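7 min read

3.2 Coding of treaty body communications

Individual communications were coded at the level of the complaint, with one record per author and respondent state. Where two or more authors filed jointly, the record was assigned to the first named author and the others were entered as linked parties. Decisions on admissibility and on the merits were coded separately. Esi Quansah and Wondimu Berhe each read the full set of decisions, and Hajar Shehata resolved disagreements after both readings were closed.

Allegations of ill-treatment in custody were divided into 4 categories: physical violence, denial of medical care, prolonged isolation, and threats against relatives. A complaint could fall under more than one category. Decisions that referred only to "poor conditions" without further detail were retained in the sample but left out of the category analysis.

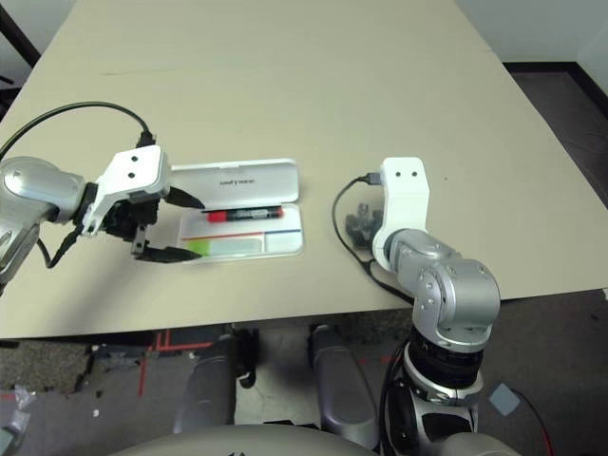 Figure 2. Tabletop and open case.

State replies were coded for timing and content. A reply was treated as late when it arrived after the deadline set in the committee's first letter, including any extension granted. Of the 29 complaints in the final sample, 18 drew a reply on the merits. Replies that contested admissibility alone were not counted as replies on the merits, even when they discussed the facts at length.

Follow-up was harder to code. Published follow-up reports differ in how they describe partial compliance, and a payment to the author may be recorded without its amount. We therefore used the grade given by the committee and did not assign our own. Cases with no published grade by the end of May were marked as pending. Two of these were later discontinued at the author's request and remain in the sample under a separate code. The sensitivity of the results to this choice is examined in Section 4.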